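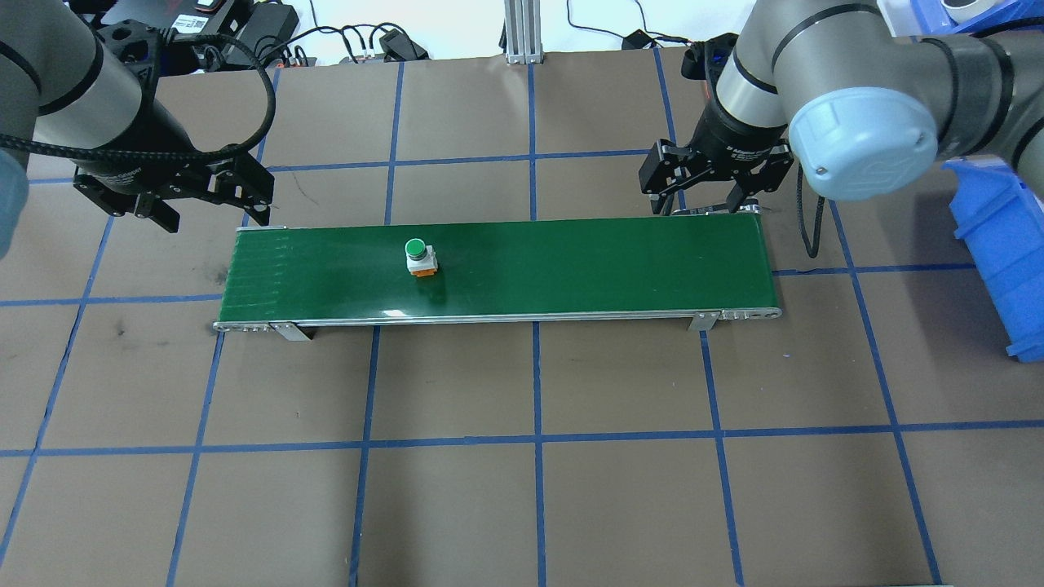

Mulugeta Moges wrote:
I'd use the midnight chart and leave the signing alone. A town starts when the law says it starts, and the pen is only ceremony. If you cast for the signing you are reading the mood of the people in the room, and you'll get a lovely description of a long meeting.

fennel_moon wrote:
Well that's me told! For anyone who's missed the first page, I live in Sevley, and we've just been joined with Stoler (next town over, same river, hate each other) under one new council called Trumow. The papers were signed on 7 December at nine minutes past three in the afternoon, and the whole thing came into force at midnight as the 14th began. I've been wanting a proper birth chart for the place so I can follow it for a few years, and now I've got two and they don't say the same thing.

Midnight gives me late Virgo rising, with Mercury as ruler, retrograde in Sagittarius and nearly ready to turn. Which sounds like a council to me. The signing gives me the very first degree or so of Gemini rising, so Mercury again, only with the Sun close to setting and the whole chart feeling more about other people – neighbours, partners, open enemies.

Oldharrow wrote:
Careful with that Gemini. If it's only a degree in, a few minutes the other way puts you in Taurus and then your ruler is Venus and you've got a completely different town. Who wrote down the time? I've seen so many event charts built on a clock that was slow.

fennel_moon wrote:
It was read out and put in the minutes, so it's as good as I'm going to get. But yes, I take the point, I did move it back a bit to see and off it went into Taurus. Very annoying.

kestrelsue wrote:
I don't agree with Mulugeta here, sorry. Midnight is a legal convenience. Everything starts at midnight! Every new tax rule, every bus timetable. If you use midnight for all of them, then anything that begins in the middle of December has the same sort of ascendant and the chart tells you nothing about Trumow in particular. The signing is the one moment that belongs to them.

Mulugeta Moges wrote:
The same objection would do away with most of the national charts we use every day, and you use those, Sue, I have seen you do it. The ascendant may be shared with a bus timetable but the bus timetable doesn't raise council tax. You read the chart for the thing it belongs to.

kestrelsue wrote:
I use them and I grumble about them. I'd still want to see it tested. What's happened so far that either chart could have shown?

fennel_moon wrote:
Not a lot, it's only been going a week or so. There was a row over which town hall gets the main office (Stoler got it, and you can imagine what the butcher's queue was like here). The old Sevley website went down and came back with the wrong phone number on it, which everybody blamed on Mercury, even my husband, who thinks I'm batty. And the bin days have been swapped for Hadgu Lane and the streets behind it.

Oldharrow wrote:
Mercury's the ruler in both, so the phone number doesn't help you choose. The town hall row is more useful. I'd look at the fourth and the tenth and see which chart shows it.

pip_in_the_ninth wrote:
Can I ask a beginner's question? Why not go back to the charts of the two old towns and do a composite? They're merging, it's practically a wedding.

Mulugeta Moges wrote:
You could if you had the times. Most towns that old have no founding time at all, only a charter date, and sometimes two charters that disagree. I tried it once for a pair of villages and spent 3 evenings on it for nothing.

fennel_moon wrote:
Sevley has a market charter with no day on it, just the year. Stoler claims to be older, of course.

I think what I'll do is keep both and write down what happens for 14 months before I look hard at either one. I've got a notebook for it, first entry 12/22/24, bins again. Sue, would you want copies of the two charts? I can put the signing one up here tonight if the upload behaves.

kestrelsue wrote:
Yes please, and say which house system you used. I'm on Placidus and I'm not changing!

Oldharrow wrote:
Whole sign for me. But that's a different argument and we had it in the other thread.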